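Zu Besuch bei Horkex: Wie aus Greifversuchen eine Hausregel wird
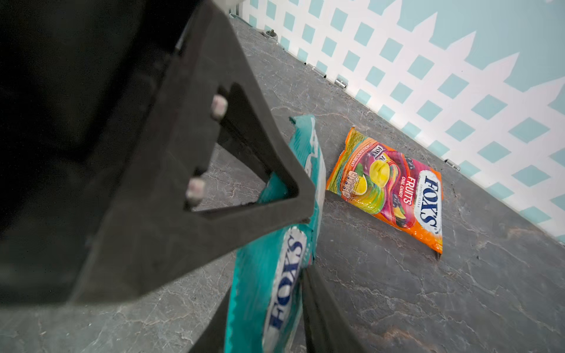 Greifer über zwei Fox's-Beuteln, rechts die Sorte Fruits.

Die Führung begann um neun Uhr mit einer Unterschrift. Wer bei Horkex in den Versuchsbereich will, bestätigt vorher, dass er die Hausordnung gelesen hat. Sie ist 14 Seiten lang und gilt für Gäste genauso wie für die eigenen Leute. Unsere Gruppe kam vom Arbeitskreis Verpackung, die meisten aus kleineren Betrieben, die noch von Hand kommissionieren.

Edith Tello leitet den Bereich und hat die Regeln zum großen Teil selbst geschrieben. Sie hielt sich nicht lange mit der Firmengeschichte auf. Es geht um das Greifen von Folienbeuteln, wie sie im Süßwarenregal liegen. Folie knittert und spiegelt, und der Inhalt verschiebt sich beim Anheben. Deshalb wird mit handelsüblicher Ware geübt, auf wechselnden Untergründen. Im ersten Raum war es eine dunkelgraue, geäderte Platte vor einem weißen Rautengitter.

Vor jeder Serie wird ein Blatt ausgefüllt: Untergrund, Ware, Lage der Beutel, Backen des Greifers, Name des Bedieners. Fehlt ein Eintrag, zählt die Serie nicht. Eine volle Serie umfasst 160 Griffe. Abgebrochene Griffe werden mitgeschrieben und dürfen nicht wiederholt werden, bis der Bediener den Grund notiert hat. Tello nannte eine Serie aus dem Juli, in der nur 152 Griffe gewertet wurden. Sie steht trotzdem im Ordner, mit Vermerk.

Beim Personenschutz ist man streng. Solange der Antrieb freigegeben ist, greift niemand in den Arbeitsraum, auch nicht, um einen verrutschten Beutel gerade zu legen. Erst Halt, dann Quittierung, dann die Hand. Die Schrauben an den Fingerplatten werden bei Schichtbeginn geprüft und nach jedem Wechsel der Backen noch einmal. Ein Beutel mit beschädigter Naht kommt aus dem Versuch und wird nicht mehr gegessen – darauf wird ausdrücklich hingewiesen.

Nach der Pause ging es um die Abnahme beim Kunden. Horkex arbeitet mit dem Abfüller Tastley und dem Logistiker Pacheco zusammen, und beide wollten anfangs eigene Prüfblätter. Inzwischen gibt es ein gemeinsames Blatt mit neun Punkten. Strittig war bis zuletzt, ob ein Beutel mit Druckfalte als beschädigt gilt. Man hat sich darauf geeinigt, dass die Naht entscheidet.

Ein Teilnehmer fragte, ob sich der Aufwand für einen kleinen Betrieb lohnt. Tello riet, mit dem Serienblatt anzufangen und die Abnahme später zu regeln. Die Sperre des Arbeitsraums gehöre dagegen vom ersten Tag an dazu.

Gegen Mittag war Schluss. Das Prüfblatt durften wir mitnehmen, die Hausordnung nicht. Der nächste Besuch führt den Arbeitskreis zu Drudovska, dort soll es um Kartonagen gehen.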